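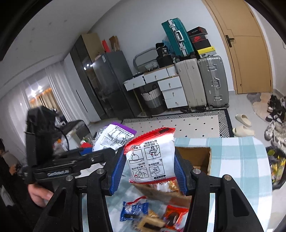 Photo: Giltance

Giltance opens its doors for a hands-on day with Ryu grippers

Last updated: Friday, August 19, 2022

FOR IMMEDIATE RELEASE

Hi everyone! I write most of the news that goes out from Giltance, and I usually get to do it from behind a desk. For our summer open day I got out from behind the desk, put my hand around a Ryu and spent a good part of the afternoon picking up snacks with it. So this release is going to be a little longer than my usual ones (sorry, editors, cut wherever you like).

Ryu is our hand-held gripper. You hold it, you squeeze, the two jaws close, and the blue ribbed pads do the holding. People use it to show a robot how a job is done with a person's own timing and a person's own mistakes left in. We've been working on it since February, together with the software team at Grelturlow, and until this month the only people who had tried it were the ones on our payroll. We wanted to change that, and we wanted to do it in a home and skip the lab, with a checked tablecloth and shoes by the door.

We had 137 visitors over the day, in small groups, and every group got the same job: snacks and a cardboard box. Take one packet, move it, let go of it where you meant to. That's it! It sounds like a party game, and a couple of the groups did turn it into one, but snack packets are a really mean thing to hand to a gripper. They're slippery, they crinkle, they change shape the second you squeeze. Grab one by its crimped end and it swings around on you. Grab it in the middle and you have to decide how much you care about the cookie inside.

My own first try was a disaster, by the way. I squeezed much too hard, the way you'd squeeze a stapler, and the packet shot out sideways onto the floor. One of our engineers told me to close the jaws until I felt the bag push back and then just stop there. Second try, straight into the box. I may have cheered. 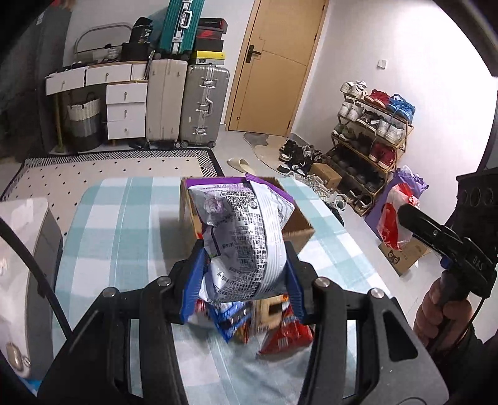

The part I liked best was seeing how fast people quit thinking about the tool. For the first minute or so they stare at the jaws and hold their breath. Then somebody asks them a question and they answer it while they're still moving a packet, and from then on they're fine. A retired mail carrier in the morning group had a steadier hand than anyone at Giltance, and I've told the whole office so.

By closing time we had 1,757 recorded pickups, good ones and bad ones together. We're keeping the bad ones. Grelturlow will sort through all of it and use it in Prikitmont, our shared project on household tidying, where packets and bags have been the hardest group of objects from the beginning. Boxes we can do. Cups, mostly. Bags, not yet, and I'd sooner write that here than have you find it out at a demo.

We also asked visitors what bugged them, and they told us! The grip is too wide for smaller hands, and the weight gets to your wrist after a while. Both of those went on the list for the next version of Ryu. We don't have a date for it yet.

There will be another open day, with 100 places, and we'd like to do laundry this time, socks and towels to begin with. Sign-up opens on our events page once we've settled on a day. Teachers who want to bring a class should write to the Giltance press desk first so we can plan the groups. Reporters are welcome to come and try it too, and yes, you can keep the snacks you drop.

Filed under: Company News, Open Days, Robotics at Home

Comments (3)

mapleroute9
I was in the last group of the day. Agree about the wrist thing, mine was sore by dinner. Still had a great time and my daughter wants to know when the sock one is.

t_okell
Do the blue pads wear out? We use something similar at work and replace ours constantly.

Giltance Press Desk
@t_okell They do, and they're made to be swapped. We changed them 2 times during the open day. @mapleroute9 No day set for the socks yet, but keep an eye on the events page!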